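Desk notebook, FX and rates, December
Entry by S. Adjei, copied to R. Meinecke

07:10. Overnight run of the carry-signal model finished without errors. Input set is the same as last month: two-year swap differentials, one-month implied volatility, and the positioning series from Dudance. 804 daily observations after dropping days with a holiday on either side of the pair.

First check was the roll date problem Rainer raised. The forward points series had been stitched on the calendar month end, two business days out from the actual roll. Corrected the splice and reran. The jump in the yen crosses at each month end has gone. The Australian dollar crosses hardly changed. Old output kept in the archive folder under "pre-splice". Please don't overwrite it.

08:25. Hit rate on the ten-year yield filter. Filter fires when the yield closes more than one standard deviation below its 44-day mean. It fired 129 times in the sample, and the dollar index was lower five sessions later in 41 fewer cases than I had written in the previous entry. The earlier count included overlapping windows. Previous entry now struck through and initialled.

Overlaps are still a nuisance. For now a signal is ignored if another one is live. Rainer prefers weighting them. Will run both ways before the next review and put the two equity curves on one chart.

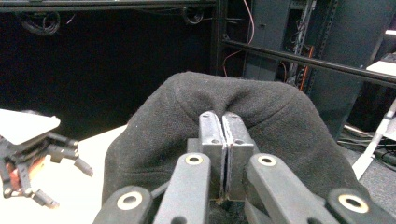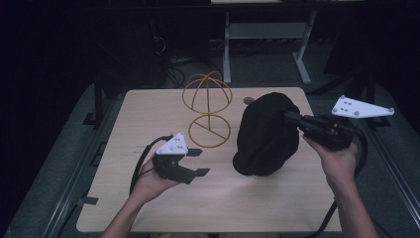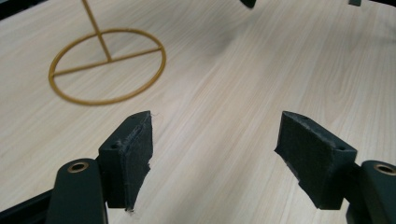
Gripper close-up on dark cloth; table with wire stand and two hand-held grippers; open jaws over pale wood grain.

10:40. Costs. The Kramer spread file quotes in tenths of a pip for the majors and in whole pips for everything else. The loader treated the lot as whole pips, so euro and sterling were being charged ten times too much. Fixed in the loader, not in the file, as the file is replaced every morning. Sterling now scrapes into profit after costs. Euro does not.

Brindico prices still lag in the Asian session. Quotes go stale between the New York close and the Tokyo open, then catch up in one step. Any stop placed in that gap fills at a level that was never tradeable. Have masked those rows and switched to the Alletti feed for the gap only. Timestamps on Alletti are London time all year, so watch the clock change in the test data.

14:05. R.M. asked whether the swap differential adds anything once volatility is in. Dropped it and refitted. Fit is slightly worse in the first half of the sample and no different in the second. Leaving it in until the weighted version has been run.

To do:
Weighted signals against ignored signals, same cost file.
Ask Dudance when their positioning numbers are revised, and whether the old values are kept.
Recheck Swiss franc swap rates for missing days.
Rainer to send his roll calendar so both of us use one version.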